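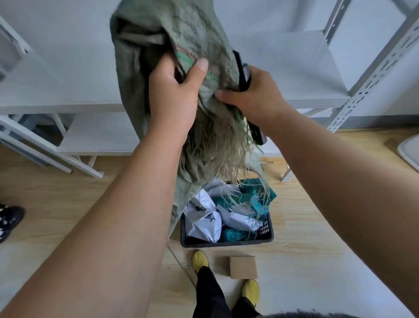 Raghda Mahasneh
Before the group settles on a final count, I would ask that we agree on what one example is. The draft protocol says "one sack emptied into one crate" and stops there. At Drullerska we treated the lift, the pour and the setting down of the sack as three separate examples, and our numbers cannot be compared with those in the draft until this is resolved.

Senyo Nartey
Thank you. The draft was written with the whole task in mind, from the moment both hands are on the sack until the moment both hands have let go. I have no objection to marking the three stages inside a single recording. I do object to cutting the recording into pieces and storing them apart. The team at Grulstead did so last June and could not put the pieces back in order afterward.

Raghda Mahasneh
Marks inside the recording would be acceptable to us, provided that the marks are placed by a person and checked by a second person. Please confirm whether the draft allows for the second check.

Senyo Nartey
It does not at present. I will add it.

Zuweira Adjei
I have read the draft and wish to raise the matter of the sacks. Section 2 requires that every sack be "in good condition, free of tears and loose threads." The sack used here is frayed along its lower edge, and the threads hang down over the crate while the parcels are being shaken out. I do not raise this as a fault in the recording. I raise it against Section 2. Sacks that have been in use for any length of time look like this, and a system that has learned only from new ones will be poorly prepared for the floor.

Abdul-Rahman Kpodo
I must disagree with the previous post in part. Threads that hang between the camera and the parcels make the labels harder to place. Our labelers at Grulstead were instructed to outline each parcel in the crate, and wherever something thin crossed a parcel they produced two outlines, or one, depending on who was working. We discarded 25 recordings for this reason alone. A uniform sack gives uniform labels.

Zuweira Adjei
The remedy for that is a clearer instruction to labelers. A parcel partly covered by a thread is one parcel. I would prefer that sentence in the labeling guide to any limit on the sacks.

Abdul-Rahman Kpodo
The sentence is simple to write and difficult to enforce. I have been responsible for enforcing it.

Naa Annan
Speaking as moderator of this section, I would remind members that the labeling guide has its own thread. Please keep remarks here to collection.

On the question itself, I would offer the following. The purpose of the Stukitz set is to teach the two-handed pour. The outline of each parcel is of secondary use. If a torn sack changes how a person grips and shakes it, then we need torn sacks, and a good number of them. In the recording, the left hand has taken the woven fabric itself, with the fingers curled into it, while the right holds the dark strap or handle. A protocol that tells people to take both handles would lose that kind of grip altogether.

Senyo Nartey
The draft does say "hold by both handles where present." I accept that this is too strict. Would members be content with "hold in any manner that is safe and comfortable"?

Raghda Mahasneh
Content.

Zuweira Adjei
Content.

Abdul-Rahman Kpodo
I would keep the original wording for the first 800 recordings and relax it afterward. It is much easier to train on a narrow set and widen it than to begin with every grip at once. I recognize that I may be alone in this view.

mulcahy_floor_lead
You are not alone. We run the Mulcahy site and followed the narrow-first approach with crates, beginning with one size only. The early results were easy to read. When we added the second size we could tell exactly what had changed.

Naa Annan
Did the results recover after the second size was added?

mulcahy_floor_lead
In time, yes. It took 11 further sessions, and a number of the early recordings had to be given less weight. I would still choose the same order again, though I understand why others would not.

Zuweira Adjei
Those 11 sessions are my whole objection. The sites joining this effort are small. Ours has five people on collection and they have other duties. I cannot ask them to repeat a month of pouring because we began with the tidy cases.

Raghda Mahasneh
May I return to the contents of the crate. The draft asks for "mixed parcels" without saying how mixed. Crumpled mailer bags in white and silver-gray lie together with teal-green parcels in this one, which seems to me a fair mixture by color. It says little about stiffness. Soft bags settle on one another and a firm box does not. I would ask that each session sheet record whether the load was soft, firm or both.

Senyo Nartey
Agreed, and I will add a field to the sheet. Should weight be recorded as well?

Raghda Mahasneh
If a scale is at hand. I would not hold up a session for it.

Abdul-Rahman Kpodo
Weight should be required. Two sacks that look the same can call for quite different effort, and the camera will not show it.

Raghda Mahasneh
Then let it be required for firm loads and optional for soft ones.

Abdul-Rahman Kpodo
That is a reasonable position and I withdraw the point.

Naa Annan
One further item, on bystanders. Section 4 of the draft requires that "no other person be within view." Feet and legs of other people are visible around the crate in this recording, and I expect the same will be true at most sites. Packing areas are shared. I propose that Section 4 be changed to permit other people within view so long as they do not touch the sack, the crate or the parcels during the pour, and so long as they have signed the consent form.

mulcahy_floor_lead
Supported. We had people signing at the door for this purpose and it caused no delay.

Zuweira Adjei
Supported, with the request that the consent form be made available in more than one language before collection begins.

Senyo Nartey
I have taken note of the above. The revised draft, dated 4/3/24, is now in the shared folder. It contains the second check on stage marks, the new wording on grip, the load field and the change to Section 4. Section 2 has been left as it was -- I do not consider that we have agreed on the sacks, and I would rather leave it open than record an agreement that does not exist.

Zuweira Adjei
That is fair. I will submit alternative wording for Section 2 and would ask Abdul-Rahman to comment on it before it goes to the other sites.

Abdul-Rahman Kpodo
I will do so. Please include the sentence about threads.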